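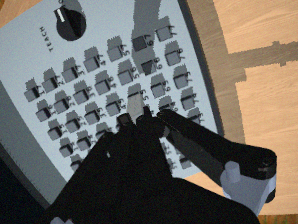

Session 2: Driving the arm to the switch panel

Notes by Golshifteh Babaei, for the Friday lab group. Updated 18 August 2023.

Last time we got everybody logged in to the simulator and moving the arm in free space, which is fun for a while and teaches you very little about contact. Today we touch things! The job is to bring the fingertips in to one toggle on the gray panel, flip it, and back out without knocking the ones next to it. The toggles sit in tight rows and the gripper is big and black and hides a good part of the grid once you're in close, so learn the layout before you start moving.

What I want from each of you

Up to 40 recorded demonstrations by the end of the lab. Fewer good ones beat a pile of sloppy ones, and I do look at them (all of them, with coffee). Save to your own folder in Zakusar, and put the toggle you were going for in the notes field. Please don't leave that field blank, I spent most of a weekend in January guessing.

Before you record

Run one practice approach with the recorder off. Set the hand controller to the slow scale. If you used the Shirazi controller last week, note that its wrist twist goes the opposite way from the Vomance one - I still get this wrong about once a session.

The approach

Come in high and stop. Line up the fingertips with your toggle while you're still well clear of the panel, then come down. People love to do both at once, in one swoopy diagonal, and a policy trained on swoopy diagonals clips the neighbors. Close the fingers before you go down, too. We're pushing a lever today and don't need a grasp.

Watch the shadows if you're working from the camera view. They're a decent depth cue, but the fingers can look like they're touching when there's still a gap, so check the contact readout before you push.

When you mess up

Keep going, if it's a small mess! A demonstration where you drift a bit and then correct is worth having, and last year's group had almost none of those. Their set was 393 clean runs, and the trained arm was lovely right up to the moment it was slightly off, and then it had no idea what to do. If you flip the wrong toggle, though, stop, mark the run as failed and reset.

Don't pause mid-run to think, either. The recorder keeps sampling, and all that standing still ends up in the training data as something the arm should copy. Anything over 600 steps gets thrown out by the Skultport script anyway.

For next week

Replay two of your own runs, one you like and one you don't, and write me a paragraph on where they part ways. Bring the run numbers. We'll put a few up on the big screen and train on the pooled set after the break.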